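4. Tidying as a Test Task

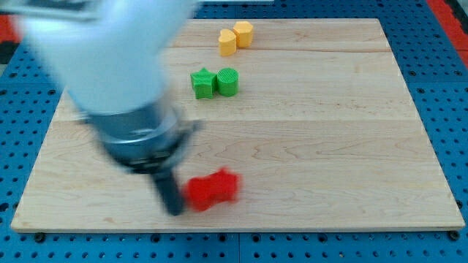

Can a robot arm put away small household objects without help yet? Under bench conditions it often can, but we have found little evidence that the ability carries over to a home or a busy shop floor.

The claim that tidying is close to solved rests mostly on short trials in which a few objects are moved across a flat, clear surface. Our own work cell is of that type. Figure 3 shows the arm at the red piece, with the green and yellow pieces still farther back on the board. Everything about the cell favors the machine. The board is fixed at a known height, the colors are bright and well separated from the wood, and the shapes are light enough to survive a poor grip.

Figure 3. Arm moving beside a red object on the work board; green star and cylinder, yellow hearts behind.

Even so, the results are modest. Using the Gravero controller with its default settings, the arm cleared the board in 79 percent of trials. We counted a trial as cleared only if every piece ended in the tray and no person touched the cell. Earlier reports on the same controller (Gökçe and Hourani) allowed the operator to nudge a piece back into reach, and we suspect that much of the gap between their figures and ours comes from this one rule. Their paper does not say how often it was used.

Two kinds of failure made up most of the rest. In the first, the fingers closed on one piece and pushed its neighbor out of position. In the second, the piece was lifted at an angle and slipped on the way to the tray. A child would correct either one without looking up. The controller generally treated the attempt as finished and went on to the next color.

Speed is a separate matter. Yazıcı argues that a slow machine is acceptable in the home because it can work while the owner is out. This may hold for a drawer of blocks. It does not hold for the packing bench at Keskin, where Van Loon timed the same controller in July and stopped the trial early when parts backed up behind it.

We also doubt that block sets say much about real clutter. Socks, cables and half-open bags have no fixed outline, and none of them was included in our trials or in the earlier ones. Karabulut's proposal to add soft items to the standard set seems sensible to us, although it would make past scores hard to compare with new ones. Until such a set is in use, we would read the success rates in this section as an upper limit for the tested setup. They should not be quoted as a forecast for kitchens or playrooms.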